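Katcombe Shelf and Storage Listings

README for release 2, dated 01/10/2023

What this is

A table of secondhand furniture listings from shops in Skukorbridge and Katcombe. Each row is one item of storage furniture as the shop described it: shelves, cabinets, drawer units, workbenches and desks. There are 360 rows and 18 columns. The text is in English and has been left as the shops wrote it, spelling mistakes included.

The listings were copied by hand from shop windows and weekly price sheets. Online ads are not in the table.

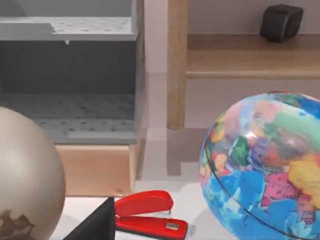 Gray perforated shelving above a pale wooden block.

Files

listings.csv – the main table, one row per item
shops.csv – one row per shop, with town and opening days
terms.txt – the words used for item type and finish
changes.txt – what changed between releases

Columns that need care

price is in whole dollars. If a shop gave a range, the lower figure is used and the range is kept in price_note.

finish is the shop's own word. "Maple" in this column means the shop said maple. It was not checked.

width and depth are in inches. Almost 5 percent of rows have no depth. Those cells are blank, so do not read them as zero.

contents is filled in only when the shop sold the piece along with whatever was on it. Globes, planters and other small goods sold that way are listed here and do not get rows of their own.

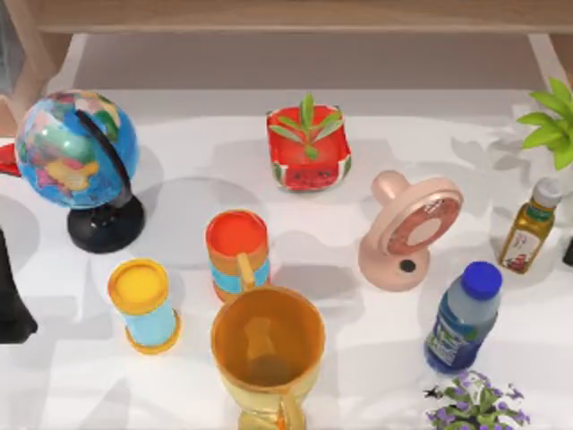
Changes since release 1

The Sarow price sheets were added in July. They use item numbers that overlap with the Rainer sheets, so item_id now starts with R or S. If you joined anything on the old item_id, you will need to redo it.

Two shops that only sold beds were dropped. The column "color" was folded into finish.

Known problems

Shops do not agree on what a cabinet is. Rainer calls anything with a door a cabinet, and the Sarow sheets use the word for drawer units too. The item_type column follows terms.txt, and the shop's word is kept in item_type_raw. 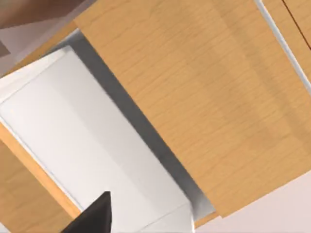 Repeat listings are harder. A piece that did not sell often came back the next week at a lower price, sometimes with new wording. These were merged only when the item number matched, so a few pieces are probably in the table twice.

Use

Free to use and share with credit to the Katcombe listings project. Please send corrections with the item_id and the column name.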